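Taming the Family Computer Corner: Tips for Chargers, Tablets and Everything Else With a Plug

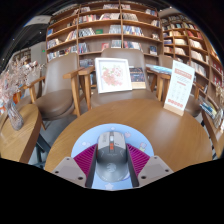 I love our little computer corner now, but for years it was the spot in the house I walked past with my eyes half closed. Three kids, one school laptop each, two tablets that get handed around, and a basket of cords that I'm pretty sure was breeding. Last February I finally took a whole rainy weekend and sorted it out, and so many of you wrote in after I mentioned it that I promised a proper post. So grab a coffee, this one is long!

Start with the cords

Dump every charger and cable you own on the bed. All of them, including the drawer in the hallway and the glove box of the car. Match each one to a device that still lives in your house. If it doesn't match anything, it goes in a bag for electronics recycling (our library takes them, and yours might too).

For the ones you keep, label BOTH ends. I used masking tape folded over like a little flag and a permanent marker. Bread bag tags work great if you have a pile of them. Write the name of the device and the name of the kid, so you don't end up with "tablet" on four different cords like I did the first time around.

To keep the ends from sliding down behind the desk, clip a binder clip to the edge of the desktop and thread the cord through the metal loops. It costs pennies and I have yet to find a store-bought gadget that does it better.

One charging spot, and it isn't a bedroom

This made the biggest difference for us by far. Everything with a screen sleeps in the dining room. We have an old dish drying rack on the sideboard, the kind with slots for plates, and the tablets and laptops stand up in it like toast. The air gets around them, so they don't heat up the way they did stacked in a pile, and I can see from the kitchen if one is missing.

A few things I learned the hard way:

Don't charge anything on a couch, a bed or under a pillow. Hard surface only.

Don't plug one power strip into another power strip. If you're short on outlets, get one longer strip with surge protection and plug it straight into the wall.

Put the strip in a shoebox with a hole cut in each end if you want to hide it, but leave the lid off. I used to keep the lid on because it looked cute, and it got way too warm in there.

If a cord is frayed or feels hot, throw it out. No tape repairs!

Cleaning sticky screens and keyboards

Turn the thing off and unplug it first. Wipe the screen with a dry microfiber cloth, then go over it with one that's barely damp with plain water. Most of what's on a kid's tablet is jam, and jam comes off with water. Window cleaner can wreck the coating on a screen, so keep it in the bathroom where it belongs. Paper towels can leave tiny scratches too.

For keyboards, tip them upside down over the sink or the trash and give them a gentle pat. (Do this outside if your kids eat crackers while they type. You will be amazed.) Then run a clean, dry paintbrush between the keys. A cotton swab with a tiny bit of rubbing alcohol takes care of the grime on the sides. Let it all dry before you turn anything back on.

Cloth mouse pads can usually go in the sink with a drop of dish soap and a soft brush. Rinse really well, press the water out in a towel and lay it flat overnight. Please don't put it in the dryer. Mine curled up like a taco and never recovered.

The password notebook

My neighbor Chia-jung Tam gave me this one, and I have been grateful ever since. She keeps a plain address book in her kitchen with every school login, library account and game account in it, filed under the letter of the site. Write in pencil, because passwords change. Keep it in a closed drawer, away from the computer, and leave your bank and main email passwords out of it.

If you'd like to go a step further, add a page at the back with the Wi-Fi name, your internet provider's phone number and the make and model of your router. The next time the internet goes down at dinnertime you'll have it all right there.

Making time limits less of a fight

We've tried sticker charts, kitchen timers and plain old yelling. What's working now is a jar of craft sticks. Each stick is good for one turn on a screen, and every kid starts the weekend with five. When the sticks are in the "used" jar, they're used. I don't have to keep track, and the kids are surprisingly strict with each other about it.

Two things help it along. Give a warning before the end of a turn, and let them finish the level or the episode if it's close. I can't think of one adult who likes having a book snatched away in the middle of a page either. And have something ready for right after — a snack, the dog's walk, a half-finished puzzle on the table. The jump from screen to nothing is where our meltdowns always happened.

Do sit down with them once in a while and ask for a tour of whatever they're playing. My youngest, Elia, walked me through her entire pretend bakery, and I found out more about who she chats with in that one sitting than I ever did by asking at supper.

Small extras worth the effort

Stick felt pads on the feet of the desk chair. So much quieter!

Put a tray under drinks and give it a spot off to the side, on the opposite side from the mouse hand.

Keep a spare set of batteries in a labeled pill bottle in the desk drawer, and store old ones somewhere little fingers can't reach. Button batteries go up high, always.

Raise the laptop on a couple of thick books if your kid hunches, and plug in a separate keyboard so their arms stay low.

Take a photo of the back of the computer before you unplug anything to dust. Then you'll know where it all goes.

From the comments

Štefánia Hubáček wrote in to say that she stores each spare cord inside a toilet paper tube, stands the tubes upright in a shoebox and writes the device on the cardboard. I tried it over the weekend and got 65 cents' worth of joy out of something that was headed for the recycling bin. Thank you, Štefánia!

Next up is the printer shelf, so send me your best ideas for storing paper where the cat can't sit on it.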